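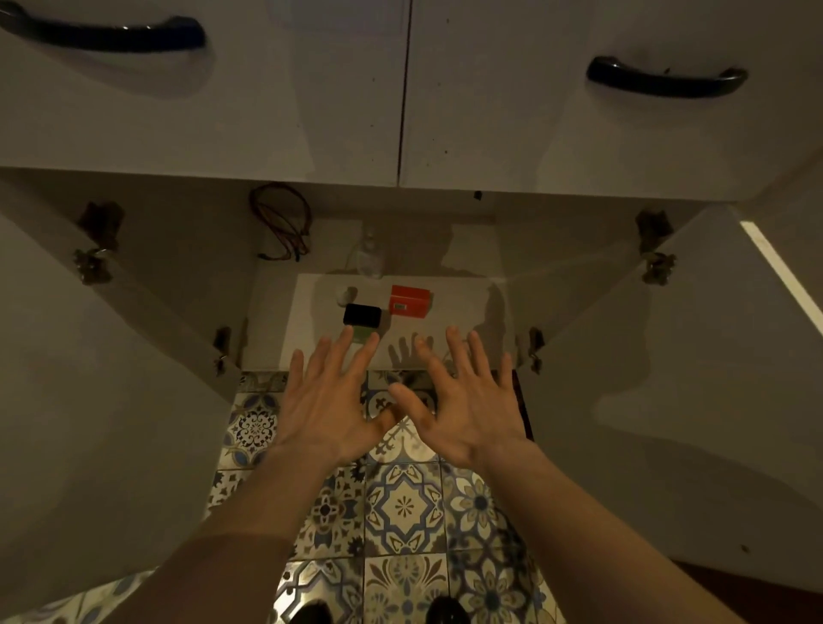
Emptying and Resetting a Low Base Cabinet

Search this site Enter keywords Go

Filed under: Storage & Cabinets > Base units > Maintenance

This procedure covers a two-door base cabinet with a fixed bottom shelf, white interior and hinged doors. It applies to the Trolum and Pakholm carcasses and to most other units of the same pattern. Allow one session for the work. The cabinet has to stay open while the shelf dries, so do not start just before you need the kitchen.

Tools and supplies

- Two microfiber cloths, one for washing and one for drying
- Bowl of warm water with a few drops of dish soap
- Vacuum with crevice tool
- Screwdriver to suit the hinge screws
- Hook-and-loop cable ties
- Adhesive cable clips
- Shelf liner, cut to size
- Flashlight
- Tray or shallow box for the contents

1. Open both doors fully

Swing each door to the end of its travel. A door left at half travel narrows the opening and puts the edge at forearm height when you reach in. If a door drifts back, note it for step 6. Kneel on a folded towel if the floor is tile.

2. Remove the contents

Work from the front edge toward the back wall. Small items at the front go first. They are easily pushed off the shelf by a sleeve when you reach over them. In a cabinet like the one shown, the small green item at the front edge comes out first, then the black rectangular object and the orange-red box, then the small white rounded object. Leave the clear bottle at the rear until there is room to grip it properly. Clear containers are hard to see against a white back wall, and a flashlight held low to the shelf will pick them out.

Put everything in the tray. Do not sort yet.

3. Deal with the cables

Do not pull on cables hanging inside a cabinet. Trace each one to both ends first. A cable may feed an appliance on the counter or a light under the wall units.

Once traced:

a. Unplug anything that can be unplugged.
b. Separate the runs by hand, starting from the loose end.
c. Coil the excess in loops no smaller than 100 mm across and secure with a hook-and-loop tie. Do not use wire twists.
d. Clip the run along the top rear corner of the carcass, clear of the shelf and the hinge arms.

Any cable with a split jacket or bare conductor is to be left alone and reported to an electrician. The same goes for fixed wiring that enters through the back panel.

4. Vacuum and wash

Vacuum the rear corners, the joint between shelf and side panel, and the hinge cups. Wipe the back wall from top to bottom, then the sides, then the shelf. Wring the cloth out well. Coated board swells if water gets into a cut edge, and the front edge of the bottom shelf is where this usually starts. Wipe the door edge strips as well.

Dry with the second cloth and leave the doors open.

5. Measure and fit the liner

Measure the shelf at the front and again at the back. Older Dandgate carcasses can be out of square, so use the smaller figure. For a cabinet 1000 mm wide overall, the interior width depends on the panel thickness, and must be taken from the cabinet itself. Cut the liner 2 mm short on each side so that it lies flat. Stop it 5 mm behind the front edge.

6. Check the hinges

Each door in this pattern has two hinges. Check all four.

- Screws at the side panel: tighten by hand until firm. Do not use a power driver.
- Door drops when opened: loosen the mounting plate screws slightly, lift the door, retighten.
- Gap between doors uneven: turn the side adjustment screw a quarter turn at a time and close the doors after each turn.

The replacement hinge for Bermúdez units is listed in the spares catalog as part 1379. The mounting plate is part 155 and is ordered separately. Fit both in pairs on the same door.

7. Return the contents

Sort the tray before anything goes back. Electronics and paper packaging should not share a shelf with liquids. If they must, stand the bottles in a shallow tray at one side.

Place tall or clear items toward the back with a colored label facing out. Boxes go in with the labeled face to the front. Small loose items go in a lidded container. Keep the first 50 mm of shelf empty so that the doors close freely.

8. Final check

Close both doors together and confirm that neither touches the contents or a cable. Reopen after a few hours and feel the shelf joint for damp. Repeat steps 4 and 6 every February, or sooner if a door starts to rub.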